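Tamihana clerk says mailed ballots left her office short on people, and on money
By Brodie Sutcliffe
Jul 11, 2024

Lorraine Doolan had been county clerk in Tamihana for less than a year when the state told her office to check every signature on every returned ballot envelope by hand, twice, with two different people looking. The rule took effect in January. The money to carry it out did not come with it.

"We got a four-page memo and a phone number," Doolan said in an interview at her office. "I called the number. It went to a fax machine."

The county held its first election under the rule this spring, a school levy with one other question on the ballot. Voters returned 2,192 envelopes. Of those, 1,983 cleared both checks on the first pass. The rest were set aside for a third look or a letter to the voter.

Doolan said most of the problems were ordinary ones. People signed with a nickname, or their handwriting had changed since they registered at 18. In some households, a husband and wife signed each other's envelopes.

"That one is very common," she said. "They're sitting at the same kitchen table. They grab the wrong one. We send a letter, they come in, they sign, and it counts."

The letters are where the cost shows up. Each has to go out within a day of the second check, and each needs a prepaid return envelope. The office also has to call or email the voter if it has a number or address on file. In the spring election, 124 voters answered in time to have their ballots counted.

Doolan would not guess why the others did not respond. She said she had asked the state whether the office could follow up with those people afterward and had been told that was up to the county. 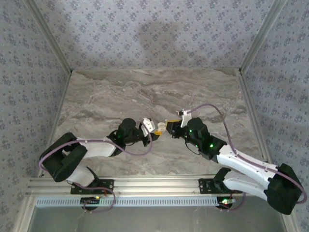
Two robot arms mounted on a rail over a marble-patterned tabletop.

The law says the two people checking a signature cannot both be members of the same party. In a county the size of Tamihana, that has been hard to arrange. Doolan has three full-time employees, and for the spring election she hired temporary workers at an hourly rate the county set years ago.

"I had people quit after the first day," she said. "They could make more at the grocery store, and the grocery store has windows."

Salma Kamel, the deputy clerk, handled the scheduling. She sat in on part of the interview and brought the binder she uses to keep track of who worked when.

"If one person calls in sick, the whole table stops," Kamel said. "You can't just slide somebody over. The pair has to be a legal pair. I was calling people at six in the morning."

Kamel said she would like the state to allow a clerk's employee to fill in regardless of party when a temporary worker is absent. Other counties have asked for the same change. A bill to do it was introduced last session and did not get a hearing.

State Rep. Arturo Caruso, who voted for the signature rule, said in a separate phone interview that he stands by it. He said he heard from constituents for years who wanted a second check and that the legislature was right to answer them.

"I don't think two people looking at a signature is a lot to ask," Caruso said. "It's an election. I understand it costs money. Running elections has always cost money."

Asked whether the state should pay for it, Caruso said he would support what he called a fair split. He did not say what the split should be. He said he expects the question to come up when lawmakers return in January.

Doolan has heard the phrase "fair split" before.

"I'd take it," she said. "I'd take any number somebody wants to write down. What I can't do is put 'fair split' in a budget."

Her request to the county commission for the coming year asks for two more permanent positions and a higher hourly rate for temporary workers. It also asks to replace the envelope opener, which jammed repeatedly in the spring. Commission chairman Wiremu Rutherford said the board has not made a decision on any of it.

"Lorraine has made her case well," Rutherford said. "The road department has also made its case well. We have one pot of money."

Rutherford said he does not want the county to join a lawsuit against the state, an idea that has been raised at two recent meetings. He said legal fees would use up money that could go to the clerk's office directly. Doolan said she has no opinion on a lawsuit and that the commission has not asked her for one.

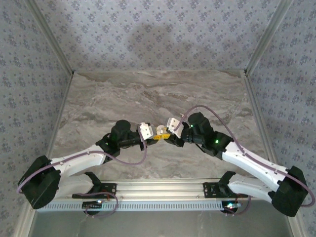
Several companies have offered the office automated ways to do some of the work. Doolan said she hears from vendors every week, including Holodex, which sells software that compares signatures, and Atgate, which sells sorting equipment. State law does not let a machine approve or reject a signature, so software could only put the envelopes in order for the people checking them. Handling the paper is another matter, and the law says little about it. Kamel said she could imagine equipment passing envelopes down a table one day, in the way two robot arms can bring their grippers together over a tabletop with a small yellow object held between them. Doolan was less interested. An envelope is thin and it bends, she said, and some arrive taped shut or stained with coffee. She said she would want to see any machine work through a full tray of real mail before asking the commission for a dollar.

"And I'd still need the two people," she said. "The statute says people."

For the November election, Doolan expects a much heavier load. She plans to have 24 temporary workers trained before the first ballots come back, and Kamel has started making calls. Training takes most of a day and includes a set of practice signatures collected from county employees who agreed to sign their names badly.

Doolan signed several of those herself. Two of her own practice signatures were flagged in the last training session, and one of them was her real one.

"I told them good work," she said.

The commission takes up the clerk's budget request at its next regular meeting. Public comment will be heard before the vote, and written comments can be dropped off at the clerk's office during business hours.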